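The Fake Fruit Stays

I have a weakness for pretend food. It started with a plastic lemon I bought at a yard sale when I was supposed to be looking for a lamp, and it has gotten worse every year. My sister thinks a grown woman should own real fruit. I do own real fruit! It's in the fridge, going soft, and it has never once made a shelf look better.

So when the editor asked if I'd write something about small table displays for the October issue, I said yes before she'd finished the sentence. I cleared off the dark table in the back room, hung up some black cloth behind it and started carrying things in from all over the house.

My first try was a disaster. I had candlesticks, a stack of bowls, a brass bird and a gravy boat, and it looked like I was moving out. I called Shoaib Mughal, who dresses windows for Sidley, the home store downtown, and he asked me how many things were on the table. I told him 15. He was quiet for a while and then said, "Four. Pick four and call me back."

Four is hard. I kept the speckled gray pot right away (I love a pot that looks like a stone you'd bring home from the beach) and the shallow tray, cream on top and orange-red underneath. That left two spots, and I gave them to the purple grapes and the yellow lemon, and my sister can say what she likes.

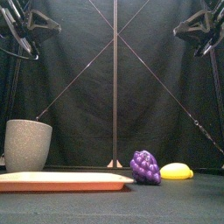 I called Shoaib back and we argued over the tray. My instinct is to pile everything on it, the way they do in hotels, and he can't stand that. He likes a tray left bare with the small stuff off to one side, so you get to see the nice pale surface you paid for. I tried it both ways for most of an afternoon and I'm coming around to his side, though I'd still put keys on it in real life. Where else would they go?

The colors were the part I enjoyed most. Purple and yellow are loud together, a little bit kindergarten, and next to plain white china I think they'd be too much. Gray calms them down. That orange-red on the outside of the tray does something too - it's warm, and you only really get it when you're sitting down at table height. From above you'd hardly know it was there, so think about where your chair is before you pick a tray for its outside.

If you're shopping for play fruit, look for grapes with a good shine on them. Mine catch the light on all those little bumps, and the shadowy side goes so dark it's nearly black. The matte ones I had before looked like putty. Wipe them with a damp cloth when they get dusty, and keep them off a sunny windowsill if you want them to stay purple. I lost a very nice plum that way.

The brass bird is back on the piano. The gravy boat I gave to my sister, who has put real grapes in it.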